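Wanmont Institute of Technology
Robot Learning Laboratory, Course Handout 4: Demonstration by Hand-Held Gripper

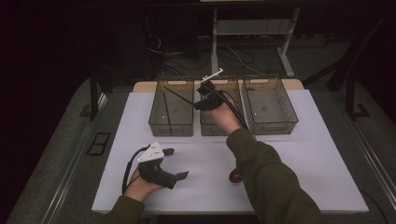 Demonstrations may be given in two ways. In remote control, the operator moves a leader device and the robot follows. In the hand-held method, the operator carries the grippers directly to the objects, and the motion is recorded for later training. This handout covers the second method. Remote control is treated in Handout 5.

Preparation
Students work in pairs at one station. Before recording, check that the marker plate on each gripper is firmly seated and that the cables leave the wrist free to turn. Place the baskets on the board in the order given on the task sheet.

Recording
Each pair records 20 demonstrations of the sorting task, of which at least 18 must be usable. Begin and end every demonstration with both grippers open. Move at a steady pace and keep the marker plates facing up as far as the task allows. If an object is dropped, stop the recording, mark it as failed, and start again.

Submission
Files are due at 5 p.m. on the date posted for each section in October. Name each file with the station and run number. Questions on the grippers should be directed to Nam-gil Yoo, and questions on grading to Min-kyu Cha, Room 442.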